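Notebook, cell 2
2018-07-25
Open afternoon for the Varkano people, plus Laimutė Dzene from Šimkus

Present from our side: me, Orsolya Bárány, two from the software desks when they could get away. Visitors came after lunch in two groups. 16 signed the sheet, six of them from Varkano.

We showed the cutlery job on the white table by the plant. Hand-held grippers, wicker tray, loose knife and chopstick to be put in their slots. Orsolya gave the short talk first (why we record people doing the task by hand before the arm gets it) and then we let visitors hold a gripper themselves. Most of them squeezed too hard on the first try. Told them to close until the pads touch and stop.
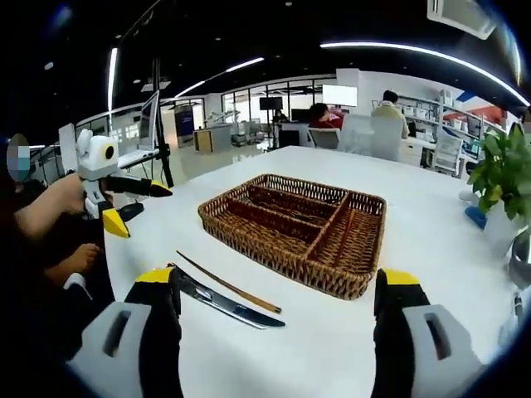
Laimutė asked how many recordings we need before the arm is any use. Told her we have 134 good ones for this task and are aiming for 300 by the end of the summer. She wanted to know what counts as good. My answer was not very clear. We need to write the rule down: item ends up in a slot, no regrasp with the bare hand, tray not pushed out of place. At the moment Orsolya and I each judge it by eye and we don't always agree.

The Varkano group was more interested in the hardware. Questions on pad wear, finger swaps, weight in the hand. Two people said the wrist gets tired after a few runs. Same complaint we had in the spring. Pluvari quoted us for a lighter housing and I still have not answered them.

Knife is harder than the chopstick for newcomers. They go for the blade because it is flat and wide, then it turns in the pads when they lift. Going in at the handle works better. The chopstick is easy to pick but people drop it across the dividers instead of along the slot.

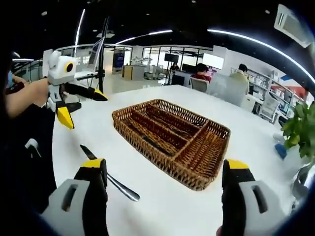 Questions we could not answer

- Does the weave of the tray confuse the tracking? Laimutė thinks it might, because it repeats. Not tested. Could borrow a plain tray and compare.
- Cost per hour of recording. Orsolya has the numbers, not with her.
- Can Sirkik read our files directly? Said I would check.

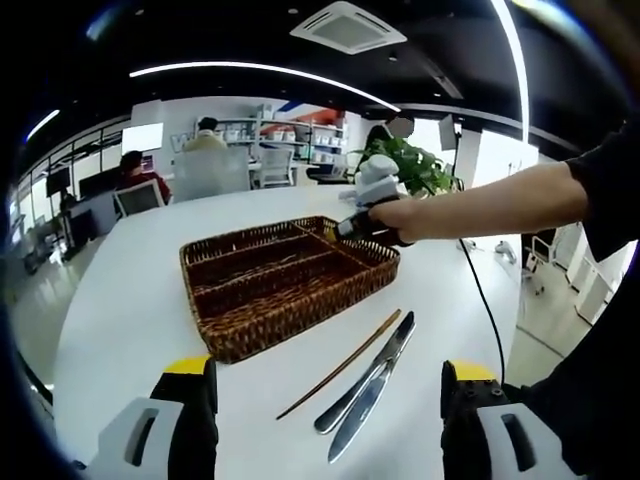 Second group asked for something other than cutlery, and I had no second task set up. For next time I want one prepared properly, with its own start positions marked on the table. A small glass bottle like the brown one would do, held over the corner of the tray and set down upright in the wide compartment. Need to check first that it stands without leaning on the wicker. Also want start marks for the knife and chopstick, as everyone lays them down at a different angle and the runs are hard to compare.

None of today's visitor runs go into the set. Keep them in a separate folder, Orsolya may use them for the beginner comparison.

To do
Write the rule for a good run (me, then Orsolya reads it)
Reply to Pluvari
Send Laimutė the task sheet
Ask Sirkik about file format
Tape marks on table before the next visit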